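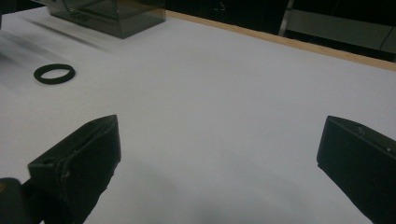 Family campground booking: 2 vehicles on one site, and trailer over the length limit?

Posted by Raelene Lockyer

We are planning a week at Zestmont in February with two children and my parents. We tow a travel trailer and my parents follow in their own car. The booking form for the lower loop lets me enter one vehicle only. When I add the trailer, the second vehicle field disappears. I have tried it in two browsers with the same result.

Trailer length is 307 inches, measured from the coupler to the rear bumper. The site page lists a limit of 25 feet, and by my math I am seven inches over. Does the campground measure with the tongue or without it? Also, the road in from Norkar goes over the pass at 4000 feet. Is it normally open to trailers that time of year, or should I plan on the longer way through Kleinschmidt?

Reservation is on hold until 6 p.m. and I would like to settle this before I pay.

Aileen Policarpio

Length first. The limit at Zestmont applies to the box plus anything that sits on the pad, and the tongue counts if it stays on the pad. On most lower loop sites the pad ends at a log barrier, so there is no room to let the rear hang over. Subtracting the tongue does not help you. Book a pull-through in the upper loop instead. Those are listed at 35 feet.

On the vehicle field: the form treats a trailer and its tow vehicle as one unit on pull-through sites only. On back-in sites the trailer takes up the second slot, and that is why the field disappears. Select an upper loop site, enter the trailer, and the field for your parents' car should stay. There is an extra vehicle fee per night. It is charged at check-in and does not show in the online total.

Road: I have towed over from Norkar in winter twice. The grade is fine but the turnouts are not plowed, and chains have to be on board even when the pavement is bare. With a trailer of that size I would use the Kleinschmidt side. It adds 40 minutes. Fill up before you leave town — the station at the junction closes early.

One more item. Water at the sites is shut off in winter. Arrive with a full tank or use the fill point by the dump station.

nititz_camper

we had site 453 with a 24 footer and it was tight. kids liked the sledding hill. never had a problem with the pass but we go in March

Raelene Lockyer

Switched to an upper loop pull-through and the second vehicle field stayed. Paid. Will take the Kleinschmidt road. Does anyone know if the fill point takes a standard hose thread?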